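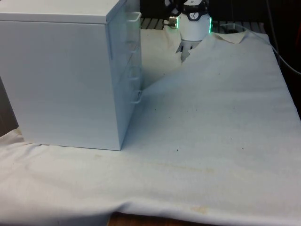
Small-parts storage: changes from June

The desktop drawer units supplied by Trudard are now the standard storage for small parts at the Zimesley workshop. They replace the open trays on the Bonar shelving, which collected dust and were difficult to label. Stock on hand is 2,000 parts under 13 part codes, and the units are being filled in code order, lowest code in the top drawer.

Each unit stands on a cotton cloth laid over the bench. The cloth protects the bench surface and keeps dropped screws from rolling. It should reach the front edge of the bench and be pulled flat before a unit is set down. A fold under the base will tilt the cabinet, and a tilted cabinet lets the drawers creep open.

Open one drawer at a time. Pull the handle straight toward you, with the other hand on the top of the cabinet. The cabinets are light when empty and will slide on the cloth if the drawer is pulled at an angle. 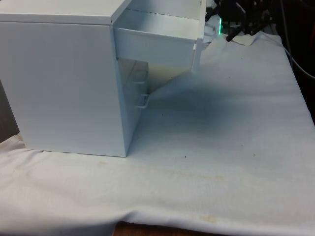

Top drawer open, empty.

Gerasimos Christodoulou has tested the drawers under load and recommends a limit of 3 kg per drawer. Heavier items, including the Economou brackets, stay on the floor racks. Load the bottom drawers first. Close each drawer fully before opening the next.

Labels go on the side panel, near the front corner, and list the contents from top to bottom. Do not stick labels to the drawer fronts, where they catch on the handles. Printed labels are available from Loukia Tsoukalas, who also holds the master list of part codes. 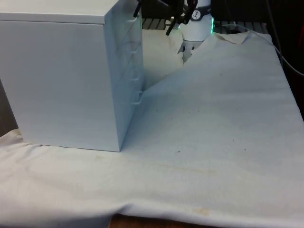 Care of bench cloths

Cloths are changed every 8 weeks, or sooner if they are marked with oil. Remove the cabinet first, then fold the cloth inward so that swarf and loose screws stay inside. Shake it out over the metal bin and place it in the laundry sack by the side door. Clean cloths are on the shelf above the sink.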